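October, bench 2, after lunch

Stacking day! Teguh keeps asking when the arm can put away his kids' toys, and I really think we're getting closer. Tidying is mostly picking up, setting down and not knocking over what's already there, so cubes are a fair place to start. Rohani wants cups next. 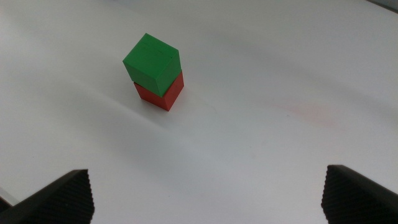

Green on red, turned a bit and overhanging. Fingers open, still well back.

I love how much a sloppy stack can teach us. A kitchen shelf is never square either. To do: ask Afiq about grip width, try a worse offset, wipe the table (pinkish smudge on the right). Dishes can wait, but I'd bet on socks by spring!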